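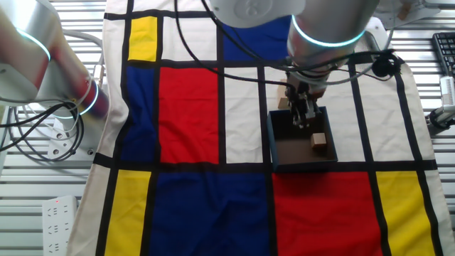 Robots that work near people must follow rules, just as drivers and swimmers do. The Giretti Learning Center asks every young visitor to read these rules before entering the robot room.

**Stay behind the line.** A robot arm can swing farther than you expect. Visitors stand 50 inches from the table at all times.

**Know the stop button.** Every adult in the room must know where the stop button is and how to use it. If you see a problem, say "Stop!" in a loud voice.
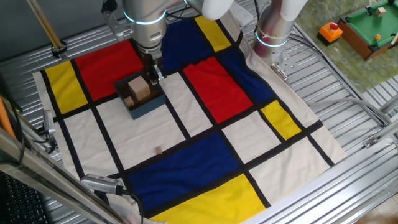
**Never reach in.** If a block lands in the wrong place, leave it there. An arm that is still may only be waiting for its next command — it has not always been turned off.

**Start slowly.** Each new task is tried at low speed first. Our operators must complete 3 slow trials before they may go faster.
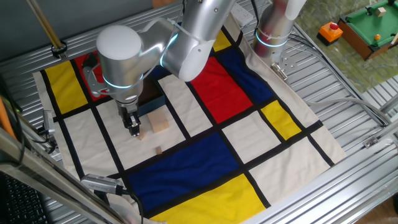
*Photo: Zihan Tian / Giretti Learning Center*

Small blocks are a good choice for practice. A dropped block does little harm, and operators can learn from the mistake. Sharp, heavy or breakable objects are not allowed in this room.

Many countries also have written safety standards for robots. A standard is a set of rules that experts have agreed on, so that builders in different places can work in the same careful way.

Reviewed 16 March 2021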